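7/29/25

**Hviid opens computer repair counter at Skindden Library**

Residents of Skindden may now bring in desktop computers for repair at the town library. The counter opened in June and has taken in 711 machines.

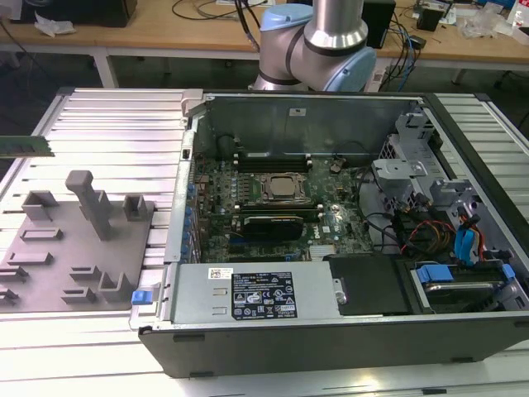 **Is there a charge?**
Labour is free, and residents pay only for new parts.

Heiðrún Thygesen, Head of Services at Hviid, said: "Many households have asked us for this, and we are pleased to offer it close to home."

A second counter will open at Luver Library.

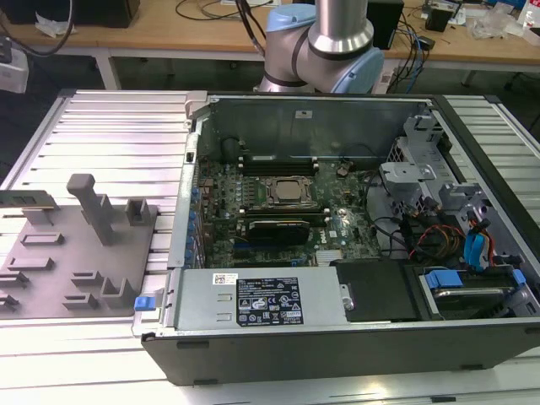 Issued by: Communications Department, Hviid

Repairs are by appointment, which may be booked at either library desk.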